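Draft 2, media law unit, Jagadeesh Iyengar and Aravind Krishnan

Our case: small local paper (the Kemulthorpe Mathew) sued by a builder, Venkatesh Kurup, over 3 articles saying he'd faked safety papers. Jury sided with the paper on 2 of them. Third one went to him. Damages still not set when we wrote this.

Main question for us was truth as a defense. Who has to prove it, and how much proof is enough? 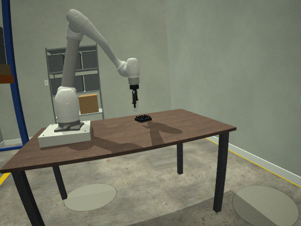
Second question, malice. Kurup's lawyer said the editor never called him for comment. Editor said she did, twice, no record kept. We think this hurt the paper alot on article three.

Sources: court notes, 6 news reports, one old ruling from 1836 (hard to read, we used Atieno Kombo's summary). Still to do: fix footnotes, check teh quote on page 2.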